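Gripper trials: questions we keep getting

Fenna Bosman keeps this page up. If your question is missing, mail the bench list and it will probably appear here in July, when things are slow.

What are you comparing?

Two sets of fingers, on the same arm, with the same wrist camera. The Numura fingers are bare metal with a blunt tip. The Stiscombe fingers have soft pads and cost more, for which you also get a nicer box. Everything else stays put, including the controller, which has opinions of its own (see further down).

Why cloth?

We had already done blocks, mugs and bottles, and every gripper we own can pick up a block. So can a toddler. Cloth has no handle, changes shape the moment you touch it and hides its own edges. After one afternoon of T-shirts we knew more about the fingers than a month of blocks had told us.

How many picks have you done?

305 with the Numura fingers. The Stiscombe set is at 53 and will catch up when the replacement pads arrive. Please stop quoting the two success rates side by side. Wouter Prins did that in a slide once and we are still answering mail about it.

What counts as a successful pick?

The cloth leaves the table, stays up for 30 seconds and comes down where the script said it would. Dragging is a fail. Lifting two garments when you wanted one is also a fail, however impressive it looks.

Where do you grab a garment?

A hem if you can find one, a bunched fold if you can't. Folds are easy to grab and hard to learn anything from, as you rarely know how many layers you have. Hems give you a known edge and a much smaller target. The Numura fingers do well on folds. On hems they tend to push the cloth away first, like someone being polite about a second helping.

Do the soft pads help?

On thin knits, yes. On anything thick, we can't see a difference yet. They also pick up lint, and a linty pad grips about as well as a peach. Wipe them before every session. There is a brush in the drawer marked BRUSH, and at the time of writing there is even a brush in it.

Is a wrist camera enough on its own?

For the last few inches, it's the best view you'll get. You see the fingertips and the cloth together, and you can judge the gap without doing any geometry. Before that it's poor company. Once you are close, the garment fills the view and you lose track of which end is the collar. Karlijn Van Acker runs a fixed overhead camera for the approach and switches over late. We copied her.

Why do dark fabrics do so badly?

Exposure, mostly. With a bright background the camera picks a side, and the side is usually the background's. Charcoal cloth then comes out as one gray mass with a few black creases in it, and the planner can't tell a deep fold from a shadow. Locking the exposure on the cloth helps a lot. The background goes pure white, but you weren't planning to grasp the background.

Which controller are you using?

Hikau, on the slow profile. We tried the fast one. It closes the fingers before the arm has stopped moving, a bold choice with sleeves. Myrto Politis has a patched version with a pause in it, and you can ask her for the file if you promise to report what breaks.

Do scratched fingers need replacing?

No. Scratches on the metal haven't changed our numbers. A burr is another matter, as it will snag a knit and hang on to it long after you've opened up. Run a scrap of old tights over the tips. If it catches, file it down.

Can I borrow a set?

Yes, the Numura ones. Sign the sheet, and bring back both fingers. They are a pair.
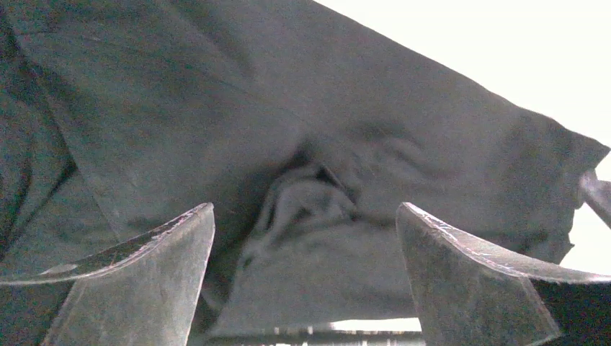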